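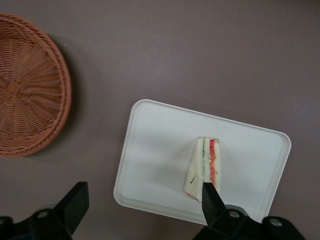 Page 1 of 5

Plelus Lunch Table
README, version 5

Hi, and thanks for downloading this! Plelus is my collection of pictures of lunch things on tabletops: baskets, trays, sandwiches, and whatever else ends up next to them. I started it in February when I was trying to find decent pictures of ordinary food on ordinary tableware and kept running into glossy restaurant stuff (drizzles, sprigs, slate boards). I wanted a sandwich on a tray. So that's mostly what you get.

What's in the download

There are 1,000 pictures in the main folder and 500 more in the extras folder. The main folder is the one I've gone through properly. Extras is where I put the near-repeats and anything I couldn't make up my mind about, and its notes are a lot thinner. If you only have time for one, take main.

Every picture in main has a line in the notes file, which is plain text with tabs between the columns. The columns are name, surface, containers, food, and remarks. Remarks is the messy one. I write whatever I feel like in there, and I'm not always consistent about spelling (sorry about "wicker" and "wikcer", I think I caught them all but do a search anyway).

How I name things

A basket is anything woven. If the weave is easy to make out I add a word for it, so the one on the first page goes in as "basket, round, wicker, braided rim". I love that basket, by the way – the reddish-brown is close to terracotta, and the base is woven in rings with ribs running out from a little hub. I put "reddish-brown" in the notes for it and left the fancier color words out.

A tray is flat with a raised lip, even a very narrow one. Plates don't have their own column. They go under containers along with everything else, and I know that annoys some people. The tray on the first page is entered as "tray, white, rectangular", with "rounded corners" in remarks. There's a bit of cool greenish gray in that white, but for the color I still wrote plain white. If it reads as white at a glance, it's white.

Sandwiches get their shape and nothing more unless the filling is obvious. Wedge, square, roll, long. "Wedge" covers any triangular piece, and I don't try to guess what kind of bread it is. Please don't send me corrections about fillings that can't be seen in the picture!

For surfaces I only give the color and whether it's matte or shiny. I used to put down the material too, and then I went back over my own notes and found I'd called the same tabletop three different things, so out it went. Grayish-brown matte is by far my favorite background for food. It makes a white tray stand out and it doesn't fight with wicker.

Things that are wrong with it

Quite a lot of pictures have a basket or tray going off the side. I kept those, with "partial" in remarks. There are 73 where I wasn't sure whether to write basket or bowl, and those have a question mark after the word. If you're sorting by container, strip the question marks first or you'll end up with two separate piles.

Shadows aren't noted at all. I started doing them and gave up after an evening.

Folders

main – the pictures with full notes
extras – the pictures with short notes
notes – the two text files, one for each folder
old – the Vallia word list, which I used before this one

You can ignore old unless you have files from the first version. Vallia had separate words for "hamper" and "basket" and it was a pain to keep them apart. Everything that was a hamper is a basket now.

Using it

Go ahead and use it for whatever you like, including class projects and recipe cards. A mention of Plelus is nice but I won't chase you for it. If you pass it on, please keep this README with it so the next person knows what "partial" means.

Next up is a set of picnic things under the name Ekham, with more baskets (of course) and some lidded boxes. The naming will be the same, so you can drop the two notes files together without changing any columns.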